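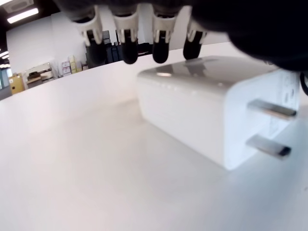 Akinyi Urio
Household objects / low contrast notebook, Firkent workshop

September, started 9:40

White on white morning. Wall adapter first, on its side, prongs out to the right. Gerkden want the small plug-in stuff done before the tableware so plate goes second even though it's the one I care about.

Question again, for whoever picks this book up: can a person with poor acuity find the thing on the table, and find which end of it is which, without patting all over. Same sheet as last month, same goggles (the frosted pair, not the yellow ones, yellow ones still have the bad strap).

Adapter notes.
Casing is glossy enough on top to throw a line of bright spots along the long edge. With goggles on, that line is what I find first, before the shape. Then the shadow on the left. The box itself comes last. Moved my head a bit, bright line moves with it, lost the box, found it again by the prongs.
Prongs are good. Silver with dark ends, easily the strongest marks on the whole thing. So orientation is fine when they point sideways. Turned so they point away from me = a white lump. Score 2 for find, 4 for orient, sideways. Find 1, orient 1, pointing away. Jouko got the same on find and a 3 on orient, we did not discuss first.
Printing on the prong face: forget it. I can barely read it with no goggles at all. Put down zero, not "n/a". We had that argument in spring.

Jouko's idea - strip of dark tape round the body, 3 mm. Tried it after. Find goes straight to 4. Looks horrible, Gerkden will say so. Put it in anyway. Also try a gray rubber band, same width, something that comes off agian.

Light. Left the overheads as they were, blind down for the second half. Meter at the table middle read 104 less with the blind down, which is more than I'd guessed. Should have metered before starting and not halfway through. Redo first two adapter rows next time, they're marked with a star on the sheet.

11:15 plate

The light-blue one, Stenovell sample. Matte, shallow, rim comes up a little. Expected an easy pass after the adapter and mostly it is. Blue against the white top is plenty even through the goggles. Find 5 both of us, no hesitating.

Rim is the weaker part. Edge of the plate against the table fine, but the step from rim down to the flat is blue on blue and only reads because the flat comes out a touch darker. Blind up: can see the inner circle. Blind down: I think I can see it but I'm maybe remembering it. Asked Jouko cold, he said "a disc". Score 3 up, 2 down.

That matters more than it sounds. Person with a fork wants to know where the food stops and the rim starts. Would like the same plate with a darker lip. Mail Stenovell, ask if the lip can be dipped seperately and what that costs for a run of 24.

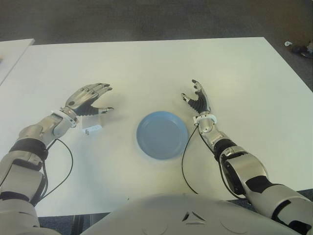
Stenovell plate, light blue, on the white table. Note how little shadow it gives, lower right only.

Shadow: thin, just the one side. On the adapter the shadow was half the job. Here the color does it all and you could lose the shadow and not notice. Want a sentence on that in the report, something like low flat things can't count on shadow. Jouko to word it better.

The clear/whitish bit: translucent things on this table vanish. Not on the list for today but I kept losing it with goggles on, one small rectangle, only the gray speck at one end gives it away. Adding translucent as its own category. Contact lens cases, pill strips, tape dispensers, lids. Lids especially.

Table itself. Fine for the worst case and that's why we use it, but we need a second top. Real kitchens aren't all this white. Lauritsen will lend us a speckled gray board and a brown one if we pick up. Board has to cover the whole top, no white border showing or the edge becomes a cue.
Carpet came up too: dark gray past the edge of the white. Through the goggles the table edge is the single clearest thing in the room. Jouko said he was using it to work out how far away the plate was. So distances from the far edge need writing down, we've never done that. Ugh. Start now: new column.

Lunch, then typed up.

Count so far: 31 objects through the sheet since we started, adapter and plate included. Gerkden asked for more cups. We have enough cups.

To do
- redo starred adapter rows, meter first
- gray band on adapter, blind up and down
- mail Stenovell re darker lip
- ring Lauritsen about boards, ask if they're matte
- new strap for yellow goggles (Jouko, you said you'd do this)
- column for distance to far edge
- translucent list, ten things max

15:50. Jouko read this over, says my orient 4 on the adapter is generous. Leaving it. His 3 is next to it on the sheet, average them when typing.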